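Flustance Bench Notes
Home | Reviews | Setup | Spares | Archive | About
Last updated: Jan 1, 2019

Review: the Candik fingertip and wrist calibration kit

I look after one small robot cell. It has a single arm on a fixed base, a two-finger gripper, a camera at the wrist, and a simulated copy of the whole thing that we use for trying out motions before the real arm gets them. The cell handles kitchen goods for a packing trial: cutlery, boards, pans, the odd item that shouldn't be in the tray. The Candik kit was bought in October, after the second set of factory fingertips wore through at the corners. I have now used it long enough to say what is good and what isn't.

What you get

The kit comes in a hard case with a foam tray. Inside are two pairs of replacement fingertips, a steel setting block, a pin that fits the wrist flange, a set of shims, a flat target card for the camera, a torque driver and a memory stick with the setup software. The manual is printed, spiral bound, and lies flat on the bench. I wish more of them did.

We paid $1,429 for it. Renato Fajardo, who signs for our orders, asked whether a machinist could make the block and pin for less. Probably so. The shims and the software would still have had to come from somewhere, and our machinist time is booked a long way out.

The fingertips

The old tips were held by two screws each and had no locating feature, so every change moved them a little. The Candik tips have a shoulder that seats against the finger. You press the tip home against the shoulder, start both screws by hand, then tighten with the driver. The first change took me most of a morning because I kept checking my work against the block. The second was done before the coffee was ready.

The pads are a soft gray rubber bonded to the plate. Grip on flatware is good. Grip on anything with oil on it is about what you would expect from rubber, and a wipe with alcohol brings it back. After 107 hours of running I could see wear at the leading corner of one pad, with the other three still clean. I swapped that pair left for right and it has worn evenly from there.

One complaint. The screws are a smaller size than the ones they replace, and the heads strip if you use an ordinary key. Use the driver in the kit. Rogelio Macapagal used the key from his pocket and spent the afternoon with an extractor. Candik sells the screws in bags of eight. Buy a bag with the kit.

The setting block

This is the best part. The block has a slot ground in one face and a step in the other. You close the gripper on the step, read the finger opening from the controller, and enter the difference as an offset. Then you open out into the slot and read again. If the two offsets don't agree, a finger is bent or a screw is loose, and the manual has a short table that tells you which to look at first.

Ours didn't agree. The left finger had taken a knock at some point and sat a hair out of square. The shims are meant for this. I put the thinnest one behind the left finger, repeated both readings, and they came together. I had been chasing that fault for weeks as a camera problem.

Keep the block oiled. It isn't stainless, and ours picked up a brown bloom where somebody had handled it with damp gloves.

The wrist pin

The pin goes through the flange and into the first hole of the gripper plate, and it sets the rotation of the gripper about the wrist. It is a tight fit. Warm the plate with your hand, or leave the gripper in the room overnight if it has come from the cold store. Do not tap it. Prasert Onsri has a cell like ours, with an arm from a different maker, and on his the pin would not go in at all until he had cleaned the paint out of the hole with a reamer. Check for paint before you blame the pin.

With the pin in, tighten the flange bolts in a cross pattern, going around twice. Pull the pin out before you power up the arm. The manual says this in red on every page of that section, and there is also a flag on the pin.

The camera card and the software

The card is printed on a stiff white sheet and has to be dead flat. Ours was. You place it on the work surface, jog the arm through the positions the software asks for, and it works out where the camera sits relative to the wrist. It takes 100 readings by default. Fewer will do for a quick check after a tip change, and there is a setting for that.

The software runs on an older laptop without trouble. It looks dated, the text is small, and it forgets the folder you saved to last time. The result comes out as a plain text file, which I like, because I can open it and see what changed.

The useful extra is the export to a simulator. The file carries the finger offsets, the wrist rotation and the camera position, and you load it into the model of your cell so that the simulated view from the wrist matches the real one. Our model is built in Shokri. The import went through on the second try. On the first, the camera came in upside down, and the fix was a tick box labeled "Z forward" that the manual mentions only in the appendix.

Checking the result in the model

I don't trust a calibration until I have seen the fingers in the view. If the wrist rotation is out, they lean to one side, and you will see it there before you find it in the numbers. I load a cluttered counter for this, with long thin things lying at an angle, and look at how the fingers stand against them.

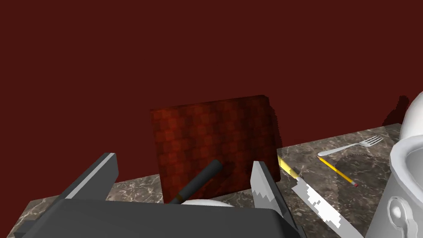
The things to compare are the tip positions in the model and the tip positions from the real camera with the gripper opened to the same width. I save one view of each and flip between them on the screen. Before the kit, the two sets of fingers jumped sideways when I flipped. Now they stay put except at the very ends, where the model still has the old tip shape. Candik supplies a mesh of the new tips on the stick, and I have not gotten around to loading it.

Thin items are the hard test. A knife or a pencil leaves very little room for error across its width, and a fork is worse if the fingers come down on the tines. A pot handle will forgive a lot more. If you only test on big things you will pass a cell that fails on its first tray of cutlery.

Jagged edges on objects in a rendered view come from the picture resolution and have no bearing on the calibration. I lost an evening to this once. Raise the resolution for the comparison if it bothers you, then put it back, or the model will crawl.

Looking after it

My routine with the kit is now as follows.

Every shift: wipe the pads, look at the corners, close once on the step of the block and read the opening.

Every tip change: both block readings, then the short camera check.

After any collision: the whole thing, starting with the pin. Américo Azevedo skipped the pin after a light bump against the tray guide and the arm missed every spoon in the next run. The gripper had turned on the flange. It was a small enough turn that you couldn't see it by eye.

Write the offsets down on paper too, with the initials of whoever took them. Our book goes back to the first week of the kit, and the slow drift in the left finger is plain when you read down the column.

Against the other one

Before ordering I borrowed the Grutidach kit from Ronaldo Fajardo for a few days. It costs less and the case is nicer. The tips have no shoulder, so you are back to setting them by feel, and the block has a step but no slot, which means it would not have caught my bent finger. Its software is better looking and remembers your folders. There was no simulator export in the version I had. For a cell with no model behind it, and where tips are changed rarely, I would think about the Grutidach. – Ronaldo is happy with his.

What I would change

Standard screws. A stainless block. The "Z forward" note moved to the front of the manual. A second target card, because the one supplied will get creased sooner or later and a creased card is worthless. A pouch for the shims, which at the moment sit loose in a foam slot and stick to each other.

Spares so far have come quickly. The one time I wrote to support, with the question about uneven pad wear, the reply was short and correct.

Would I buy it again? Yes, for this cell. If your gripper already has located tips then you are paying mostly for the block and the software, and you should ask Candik whether they will sell those two separately. They told me no, but that was before the second version of the block came out.

I still need to load the new tip mesh and repeat the comparison. I'll add the offsets here when it's done.

Contact the bench | Copyright Flustance Bench Notes | Back to top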